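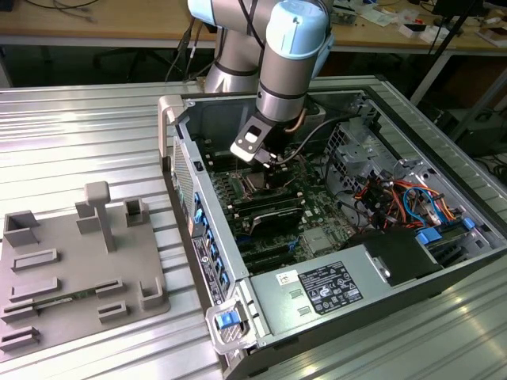

How to record an exoplanet transit from your backyard

When a planet crosses in front of its star, the star gets slightly dimmer. For a large planet close to its star the drop is often one or two percent, and a small telescope with a monochrome camera can pick it up. These are the steps we use at the Faltthorpe club site, written up by Mackenzie Fehr with corrections from Kirsten Bouchard.

Choosing a target

Look for a star that is bright enough for your telescope and a transit that is at least one percent deep. The whole event should happen while the star is well above the horizon. Allow an hour before the start and an hour after the end. You need that flat stretch of data on both sides to see where the dip begins.

Check the Moon as well. A bright Moon nearby raises the sky background and makes the curve noisier.
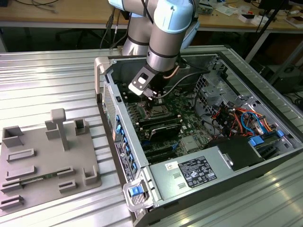 Set your computer clock before anything else. A clock that is a minute off gives you a mid-transit time that is a minute off, and the timing is the part of your result other people are most likely to use. Sync it again right before the first exposure.

Taking the images

Point at the target and take a test frame. Pick an exposure between 30 and 120 seconds that keeps the target and your comparison stars well below saturation. Defocus slightly so that each star spreads over more pixels. Then leave the exposure, gain and focus alone for the whole run.

Turn on guiding. You want each star to stay on the same pixels all night, or as near as your mount can hold it. If your mount needs a meridian flip, note the time – there is often a small step in the data at that point.

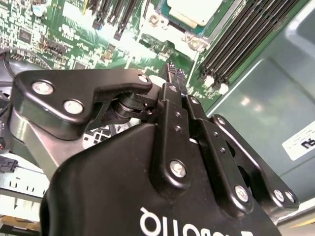 Gripper fingers with hex-socket screws, seen close up.

Take darks at the same temperature and exposure as your science frames. Take flats before you move the camera. Dust on the sensor window will show up as a false trend if the stars drift across it.

Reducing the data

Our run last October came to 517 frames. Calibrate them all, but do not stack them, as you need each one as a separate measurement. Load them in order, place an aperture on the target, and choose 7 comparison stars of similar brightness and color.
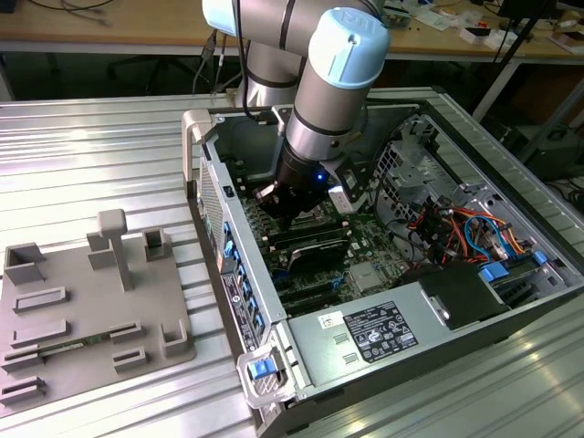

Photometry software works through the frames one at a time, but previewing the full set can use a lot of memory. If the program slows down or closes on its own, check how much RAM is installed. On a desktop you can usually add more. Shut down, unplug the power cord, lay the tower on its side and take off the side panel, and you can get at the memory slots on the motherboard. Check the manual for which type fits.

Plot the target's brightness against time. Drop any comparison star whose own curve wanders. Fit the transit model last, and save the raw measurements along with the fit.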